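Jaltgate Allotment Society – September get-together, minutes

Present: Erzsébet Vörös (chair), Rodrigo Leitão, Conceição Carvalho, Refilwe Kekana, and me, Ketsara Petchrat, scribbling as fast as I can. We started at 7:10 because the kettle was slow and Rodrigo brought plum cake (thank you Rodrigo!).

Last month's minutes were approved once I fixed the spelling of "brassica" in two places.

Water
We got the bill and it came to $310, a lot more than I was hoping for. Erzsébet thinks the tap by the lower plots has been dripping all summer. Rodrigo will swap the washer before our next meeting, and if that doesn't do it we'll call Valente and have them take a look at the pipe. Conceição asked if we could go back to watering by hand after 6 p.m. only. We talked about that for ages and I'm afraid I lost track of who was for what, but we left the rule as it is until spring.

Seed swap
I loved this part! We're doing it again, in the Potov Street hall, same tables as last year. I have 100 paper envelopes left over at home, so please don't buy any. Refilwe is saving her yellow pole beans and the big striped squash, and she'd like people to write the year on their packets this time. Last year half of them just said "lettuce" and I grew something that was very much not lettuce.

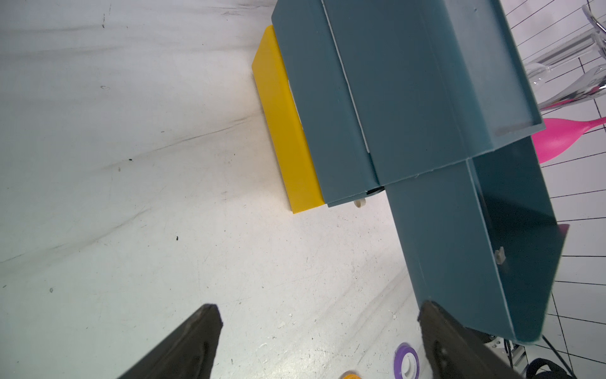

Refilwe said she would rather see the swap start at ten in the morning than at noon, so people with kids can come by first and still get home for lunch. Everyone liked that, so ten it is. I'll change the flyer.

Compost
The Jokell people can bring us leaf mold again, 4 loads, but they need the back gate open and no cars on the lane. Erzsébet has the key. Conceição wants the first load to go to the new plots, where the soil is mostly clay – I've dug there and she's right, it's like digging a wet brick. Agreed.

Plot 9
Still a jungle. Erzsébet has written twice and will try phoning. If we hear nothing by the next meeting, it goes to the next name on the waiting list.

Money
After the water bill we have $1000 in the account. Rodrigo would like a new wheelbarrow. We told him to find a price and come back to us.

Other stuff
Please latch the side gate, the deer have found the chard. Conceição has too many zucchini and will leave a box of them by the shed, help yourselves.

We wrapped up at 8:40. Next meeting is at Erzsébet's house, 7 p.m., and Refilwe is bringing the snacks.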